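September 10, 2024
Bench notebook, finishing room

Batch 29, oak gall ink, continued from the March notes.

Strained the second jar this morning through doubled muslin. Left it to drain on its own without squeezing the cloth, as the March batch had fine sludge in it that I put down to impatience. Yield was lower than expected. The galls had soaked up a good part of the water and were still heavy when I tipped them out.

Working amounts for this batch: 92 g crushed galls, 1,000 ml rainwater, 54 g ferrous sulfate, gum arabic added last. Galls came from the Haverford bag, which is mixed sizes and has a fair number with exit holes. The older reference Eusebio Sotomayor left in the drawer says to reject those with holes. I did not sort them. If the color comes up weak, this is the first thing to change.

Jar A was steeped cold. Jar B was simmered and then left to stand. Same galls, same water, same crush. Iron salt was dissolved separately in a little of the water and poured in slowly with stirring. Both went from brown to a dirty violet-black on contact. B is darker in the jar, but the jar means very little. Judging by the jar is how I ended up keeping the Clirneritz recipe going for as long as I did.

Dip tests on three papers: the Stesitum rag, the cheap copy stock, and an offcut of the gelatin-sized sheet. Steel nib, fresh, wiped with spirit to get the oil off. Lines drawn at normal writing speed, then a slow line, then a crosshatch patch.

A on rag: pale gray when laid down, darkening as it dried. Good edge. Crosshatch is clean, no pooling at the crossings.

B on rag: darker from the start. Slight feathering on the slow line only. Smells more strongly than A, for whatever that is worth.

A on copy stock: feathers everywhere, strikes through to the back. Same for B. Copy stock is dropped from further tests.

A on sized sheet: sits on top for a while before going in. Dries with a faint shine where the crosshatch is thickest. Too much gum, or too much size in the sheet, and I can't separate the two from one sample.
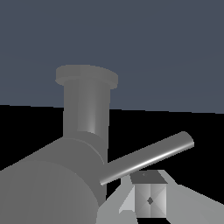 B on sized sheet: best result so far. Dark, flat, sharp on both sides of the stroke. Nib needed wiping after the crosshatch, with a thin crust forming near the slit. Rinsed off in plain water.

Gum. I have been adding it as a solution made up the day before, strained. Trarnuletti sells a powdered grade that is supposed to go straight in, but the last packet clumped and I spent longer breaking up the lumps than I would have spent making the solution. Staying with the lump gum. There is enough in the tin for two more batches at this size.

pH strips: both jars read strongly acid, as they should. The strips are hard to read once the ink has stained them. Putting a drop of ink on one end and letting the liquid creep ahead of the pigment gives a cleaner patch to compare. Write that on the strip box.

The ratio is the main open question. I am fairly sure there is too much iron in this batch relative to tannin, and excess iron is the thing to avoid if the sheet is meant to last. Signs would be browning at the line edges and a halo on the back. Neither can be judged on a fresh sample. Next batch goes down to half the iron salt with everything else held where it is, steeped the B way, and the two get written side by side on rag for the window test.

Window test setup, for whoever picks this up: one strip per ink, taped to the glass with half of each strip under black card. Label on the back in pencil, as ink labels on ink samples have already caused one mix-up. Card stays put for the whole run. Do not lift it to check.

Storage. A and B are both in brown glass with a clove in each against mold. The March batch grew a skin under the lid with no clove, and I would like to know if the clove does anything or if the cleaner straining is enough. A small third bottle, drawn off A, has no clove and is marked with a dot on the cap.

Eusebio wants enough of whichever one wins to rule a set of ledger sheets. Told him not before the half-iron batch has been compared. He can have some of B for practice — steel nibs only, and not in anyone's fountain pen.

To do:
Sort the Haverford galls, holes and no holes, into separate bags.
Order more rag, same weight.
New muslin. The current piece is stained through and sheds.
Find the lid for the small scale.
Crush galls for the half-iron batch and leave them covered overnight.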